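Zasier Clothing Care is looking for a part-time Garment Care Assistant

Posted 2020-09-10

Zasier is a small company which washes, irons and repairs clothes for private customers and for a few hotels in the city. We work from one workshop on Huỳnh Street, behind the old market. In August we took over the customers of another laundry, and the work has become more than our present team can do well. For this reason we would like to welcome one new colleague, 18 hours per week.

The position is suitable for a person who likes quiet and exact work with the hands. You do not need a diploma. Experience in a laundry, a tailor shop or a hotel is welcome, but we have also trained people who came to us from a bakery and from a school kitchen.

Your work with us

You receive the bags from the customers and check each garment before it goes to washing. You look in the pockets, you read the care label, and you write down stains, missing buttons and open seams on the order ticket. After the washing you iron and fold, mostly shirts and bed linen. Small repairs, for example a button or a short seam, you will do by yourself after the training. Bigger repairs go to our sewing table.

You will also answer the telephone sometimes, when the person at the counter is busy. The customers ask mostly when their order is ready, and you can find this in Rundex, our order program. It is a simple program and we will show it to you on the first morning.

A large part of our orders is long-sleeve shirts. They take more time than people think, especially the collar and the cuffs, and we ask all new colleagues to learn them first, before trousers and dresses.
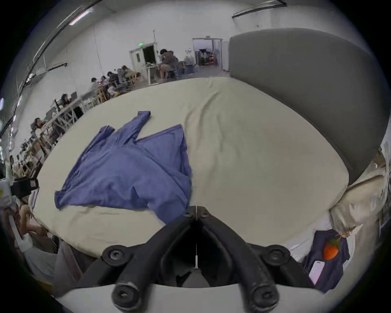
Photo: Zasier Clothing Care

The working hours are divided over 4 mornings. We start early, at seven, and we finish before lunch. It is possible to exchange a morning with a colleague if you arrange it at least one week before. We do not work on public holidays. In the weeks before the New Year we may ask you for some extra hours, and these are always paid.

What we ask from you

You can stand for a longer time and you can lift a full linen bag. You see small things, like a loose thread on a cuff. You can read a care label in English and speak enough English to understand a customer who is in a hurry. Other languages are a help, as our customers come from many countries. You are at least 18 years old and you have the permission to work here.

It is also important for us that you say it when something went wrong. A shirt which was ironed too hot is a problem we can talk about with the customer the same day. After one week it becomes much more difficult.

What we offer

A contract for one year, with the intention to continue. A training of 4 weeks beside an experienced colleague, fully paid. Work clothes, which we wash for you. Free cleaning of your own clothes, up to a normal family quantity. A contribution to your bus ticket. Coffee, tea and fruit are in the kitchen, and the big window there can be opened.

The hourly wage depends on your experience and we will tell it to you in the first telephone call, so you do not have to come for an interview only to hear this.

How to apply

Please send us a short letter, half a page is enough, and a list of your previous jobs. A photo of yourself is not necessary. You can bring the letter to our counter or send it through the form on the Skatier job board, where this advertisement has the number 46. Please write in the letter on which mornings you cannot work.

We answer all letters, also when the answer is no. If we think that we could fit together, we invite you for a trial morning in the workshop. The trial morning is paid also. Please wear closed shoes and bring your reading glasses if you use them.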